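Speaker notes – "Getting the last villages online: what we learned from the Dretmont connectivity program"
Regional Digital Inclusion Meeting, Clastholm
2023-04-07
Speaker: Sheyla Mosquera

(Wait for people to sit down. Thank Heriberto for the introduction. Check the clip-on microphone, it slides.)

Good morning, everyone, and thank you so much for having me. I know the program says I'm going to talk about broadband policy, and I will, I promise, but I'd like to come at it a little sideways, by way of a library in a valley that most of you will have driven past on the way to somewhere else.

I've worked on public access to the internet for most of my career, first in a county office where the whole digital strategy fit in a ring binder, and then with the Dretmont program, where the strategy got a good deal longer and the binder got replaced by a shared drive that I still can't find things in. (Pause. If they laugh, let them.)

The Dretmont program set out to bring a decent, affordable connection to 3242 households spread over a wide stretch of hill country. These were homes that the ordinary market had passed by. Some had an old copper line that dropped out when it rained. Some had a mobile signal if you stood in the right corner of the yard. A fair number had nothing, and had stopped expecting anything, and that last group taught me the most, so I'll come back to them.

(SLIDE: map of the program area)

Let me give you the shape of it quickly. The public money paid for the backbone, meaning the main fiber route up the valley and the cabinets in each village. Private operators were then invited to run service over it, on open and equal terms. We had 2 operators at launch, Dimitrov and a smaller company called Cliken, and I want to say right away that having even one competitor in a place like that changed the conversation. People could compare. They could grumble about one and threaten to move to the other, like everybody in the city does.

Open access sounds dry, I know. When I first explained it to my mother I told her to think of a road. The county builds the road and keeps it in repair, and then any bus company that follows the rules can run a bus on it. She said, well, what if no bus comes? And I've used that question in every planning meeting I've sat in.

(Take a sip of water. Slow down here, I always rush this part.)

So, what if no bus comes? In our case the bus came, but it came late to the upper villages. The operators connected the easy streets first, as you'd expect. Our contract had a completion date for the whole area and no dates in between, so for a long stretch the figures looked wonderful and the people at the top of the valley had seen a lot of trench and no service. If you take one thing home for your own contracts, please write in milestones by place. Name the villages. Put them in the schedule, in order, and tie a payment to each one.

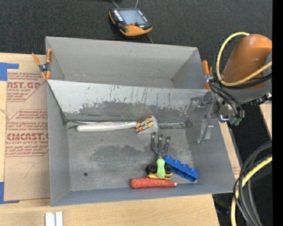

Now I said I'd come back to the households that had stopped expecting anything. We held an evening meeting in the library up there, the first December of the program, and we'd printed 300 leaflets and put out every chair in the building. I had a lovely presentation with speeds and prices in it. And Binta Okoro, who ran the library and still does, took me aside before we started and told me, very kindly, that I was about to answer questions people hadn't asked.

What they wanted to know was much plainer. Would somebody have to drill through the wall? Who would they call if it stopped working, and would that person speak to them or would it be a recording? Could they keep their old phone number? One gentleman wanted to know whether his daughter overseas would need to buy something as well before they could talk on video. It had clearly been holding him back for months, and it took ten seconds to put right.

(Don't rush to the next slide. Let this sit a moment.)

I put the presentation away and we just talked, for a good two hours I think, and somebody brought out a cake. The following week we rewrote the leaflet from top to bottom. The speeds went on the back.

(SLIDE: the four strands)

From that meeting on, we ran the program in 4 strands, and I'll go through them without reading the slide to you, because I can't bear it when people do that to me.

The first is the network itself, which I've covered, and which my colleague Abelardo Nina will cover much better than I can in the technical session after lunch. Do go. He has opinions about ducting and he's very good on how the rules for sharing utility poles could be made simpler.

The second is price. We asked each operator to offer one basic package at a fixed low rate, with no long contract and no credit check. There was resistance to this, and I understand why, as they were worried that everybody would take the cheap one and stay there. Some people did stay there, and that's fine, it's what it was for. Others moved up after a while when the kids started complaining.

The third is skills. We paid for drop-in help at the libraries and at the health center, with the same faces on the same afternoons. I can't stress that enough. If you send a different trainer every time, people will come once. Mercedes Tello set up the sessions at the health center, and she noticed that hardly any of the patients wanted a course. They wanted to get into the appointment system, and to see their test results, and then go home. So she built the sessions around that, one task at a time, and people came back the next month with another task.

The fourth strand is services, by which I mean the things public offices put online. This is where I may lose a few friends in the room. (Smile.) We spent a great deal of effort bringing people to the internet and then, in too many cases, what met them there was a form that timed out after fifteen minutes and couldn't be saved. If you're connecting people so that they can deal with their government more easily, then somebody has to sit down and try the forms, on an old phone, with reading glasses on. We did this with a small group of residents and sent the list of problems to the offices concerned. A few fixed theirs within weeks. With others we're still writing polite letters.

(Check the time. If short, skip the next part and go straight to the asks.)

I'd like to say a word about measurement too. Our funders wanted to know how many homes had been "passed," meaning the cable runs by the house. It's a reasonable number and easy to collect. But a home that's been passed may have no one using the thing at all, and so we also kept track of who had signed up, and who was still signed up a year on, and we asked those who'd left to tell us why. The reasons were mostly money and moving house, with a little bunch who had trouble with the router and had given up. Those we could call. Please budget for the calling! It's the cheapest money you'll ever spend, and it's always the first line to be cut.

(SLIDE: what we're asking for)

So, to the asks, and then I'd love to hear from you. We'd like the next regional funding round to require milestones by village. We'd like the basic package to be a condition of using public fiber. And we'd like the skills money to run for as long as the network money does, where at present it stops the day the last cabinet is switched on, just when people start to need it.

I've put some copies of the rewritten leaflet by the door, and you're welcome to take it and change it for your own area. Binta would like you to keep the large print.

(Thank them. Questions. Repeat each question into the microphone for the people at the back. If someone asks about satellite, hand it to Abelardo.)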